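Contrôle de conformité urbanistique avant affichage du plan directeur
Secteur Drillengate, hameaux nord et est
Fiche de visite no 34, tournée du jeudi
Contrôle mené par : Oleksandra Koval, service de l'aménagement
Relecture : Evelien Van Acker

Parcelles inscrites au périmètre : 221
État de la fiche : complète, 3 points à reprendre avant l'enquête publique

1. Limites et bornage

Bornes d'angle retrouvées et numérotées : oui
Concordance avec le levé du géomètre : oui, sauf au droit de la parcelle 616
Commentaire : la borne sud-ouest de la 616 se trouve en retrait du tracé figurant au plan. Le propriétaire présent sur place dit qu'elle a été replacée après la pose de sa clôture. Demander au cabinet Damgaard un nouveau relevé de ce seul angle. Ne pas corriger le plan à la main en attendant.

2. Emprises de voirie

Largeur de la voie principale conforme au projet : oui
Accès des véhicules de secours : oui par l'entrée de Clidwood, non par le chemin du lavoir
Commentaire : un muret avance sur l'emprise du chemin du lavoir et un camion de pompiers ne peut pas tourner. Le muret n'apparaît sur aucun permis. Courrier à envoyer au riverain avec copie au service de la voirie. Tant que la question reste ouverte, le chemin doit être porté au plan comme accès piéton.

3. Eaux pluviales

Fossés dégagés : en partie
Exutoire repéré et accessible : oui
Constructions dans la bande de recul : un abri de jardin, à démonter
Commentaire : le fossé est encombré de branchages entre le pont et l'ancienne scierie. L'entretien revient à la commune sur ce tronçon, l'arrêté est au dossier. Passage à programmer en octobre.

4. Logements existants

Usage déclaré conforme à l'usage constaté : oui pour les maisons visitées
Pièces de sommeil avec fenêtre ouvrante : oui
Détecteurs de fumée : à revoir dans deux maisons
Commentaire : les occupants avaient été prévenus par courrier et ont ouvert sans difficulté. Deux logements ont un détecteur posé dans la cuisine et aucun près des chambres. Le rappel des règles leur a été remis en main propre. 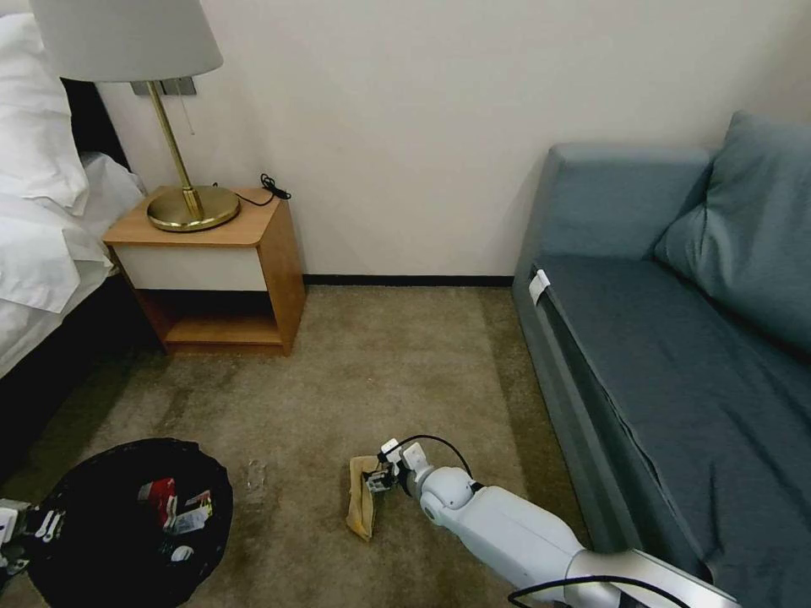 Une annexe chauffée a par ailleurs été signalée derrière la maison du carrefour. Elle est habitée à l'année et n'a fait l'objet d'aucune déclaration. La régularisation paraît possible au vu de la surface, à condition que le raccordement aux eaux usées soit vérifié. Dossier à ouvrir séparément, il ne bloque pas le plan.

5. Équipements et réserves foncières

Terrain réservé à l'école libre de toute construction : oui
Terrain de sport : oui
Poste électrique clôturé et fermé : clôture en place, cadenas manquant
Commentaire : l'exploitant Grekari a été appelé depuis le site à 11 h 20. Il s'engage à poser un cadenas dans la journée et à nous transmettre une confirmation écrite. Rien reçu au moment de la saisie.

À reprendre avant l'enquête publique
- Angle sud-ouest de la parcelle 616 (Damgaard)
- Muret du chemin du lavoir (courrier au riverain)
- Confirmation écrite de Grekari pour le poste électrique

Remarque de relecture (E. Van Acker) : au point 3, préciser si l'abri est posé sur dalle ou simplement au sol, la procédure n'est pas la même. Pour le reste, bon pour transmission.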